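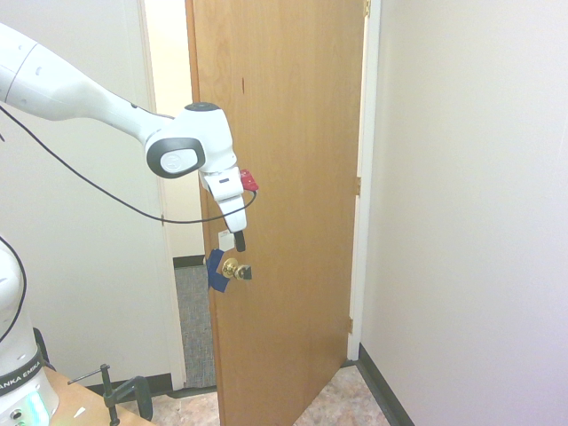
**Will the sewing rooms at Jekcombe be open by the end of the month?**

Three of the rooms will, and the dye room is going to be late.

9 Jan 2025

So that's the short version, and thanks for asking it so plainly on the phone. The longer version follows, with the money at the end as usual. I've tried to keep it to what changed since the fall report, but you know me.

## The classes

The beginner mending course finished its first run just before the holidays, and I'm so pleased with it. People came in with torn coat linings and jeans gone at the knee, and one very patient lady brought a quilt her dog had gotten to (she's still working on it, and she has signed up again mostly for that). We ran it in the church hall, which meant hauling the machines in and out of my car every single session. My back is looking forward to Jekcombe!

We have 40 people signed up for the next round. I split them into daytime and evening groups, because the evening list filled first and the daytime one had been looking a bit sad until the library let us put up a flyer. The evening groups will do mending and simple alterations. The daytime one wants curtains, of all things - I put it to a show of hands and curtains won easily. I've had to borrow a longer cutting table, and I'm brushing up on pinch pleats, which I haven't made in years.

One thing I got wrong in the proposal: I wrote that people would bring their own thread and notions. They don't, or they bring a spool from a hotel sewing kit and it snaps all evening. We now keep a shared tray of decent polyester thread in black, white, navy and gray, plus a jumble of whatever's been donated. It's a small cost and it has saved a lot of bad tempers, mine included.

## Machines

Halteo serviced the donated machines as agreed. Most needed a good clean, new belts and their timing set. There were 4 they advised against repairing, and I took their word for it and kept them for parts. The oldest one sews the nicest straight stitch of the lot, so that's the one everybody fights over.

We still don't have a working overlocker. The one we were promised came with a bent looper and the replacement part is on back order. In the meantime we're finishing seams with zigzag or by hand, and for the beginners that's been fine. The alterations group will notice more. If the part hasn't come by the time they get to knits, I'll swap the order of the sessions and do zippers first.

## Fabric

Özkan have been very good to us. They let us have end-of-roll cotton and a big stack of curtain lining at a price I was embarrassed to say yes to (I said yes). We also get a box of upholstery samples from them whenever they change their books. Those turn into pincushions, tool rolls and a truly alarming number of tote bags.

I've started washing all the cotton before it goes on the shelf. We had a whole set of aprons shrink on people in the fall, and I don't want to have that conversation again.

## The dye room

Now the late one. The plan was to have a sink, a drain and decent ventilation in there before anybody opened a packet of dye. The sink is in. The fan isn't, and the electrician can't come back until after the other rooms are signed off. I could push to open it as a plain workroom, but then we'd be moving everything out again a few weeks later, so I'd like to leave it shut and do it once. Please tell me if that's a problem on your side.

The indigo workshop moves to spring in any case. I've written to everyone on that list and only a couple of people dropped out.

## Money

We're inside budget on everything except storage. Ploro quoted us for shelving and I thought it would do for all the fabric, but curtain lining takes up far more room than I'd allowed for, and the extra bay comes to about 300 dollars. I'd like to cover it from the travel line, which we've barely touched. I won't order until I hear from you.

Class fees are coming in steadily. The reduced rate is being used more than I guessed and I've made no change to it. The full sheet is attached with the receipts, in date order this time, as requested.

## What's next

- Move the machines and cutting tables over to Jekcombe
- Get the shelving up, with or without the extra bay
- Start the daytime curtain group, then the evening groups the week after
- Chase the looper again
- Get a firm date from the electrician

Do come by once we've moved in, any evening session is good and there will be tea. Bring something with a hole in it if you like! I still owe you the sign-in sheets from the last course as well - they're in a box in my hallway and I'll scan them this weekend.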